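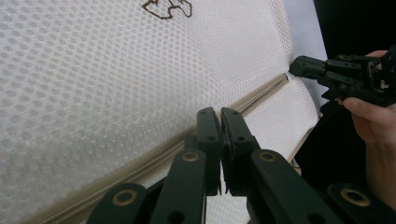 Robotics > Good Practice > Interviews

I caught Sarla Sachdeva on her break at Hutgate and asked what's in her rulebook. "It was 30 rules in July," she told me. "People read 2!" So she cut it to 10, and yes, I made her pick a favorite (mesh laundry bags, of course).

"Fingers open before you go near the fabric. Then close slowly."
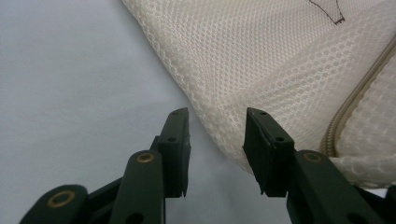
On zippers

"Grip the mesh, leave the teeth alone," she says. I'm stealing that one.

Comments

Tseng: Rule list please!

Stavo: we still yank ours, oops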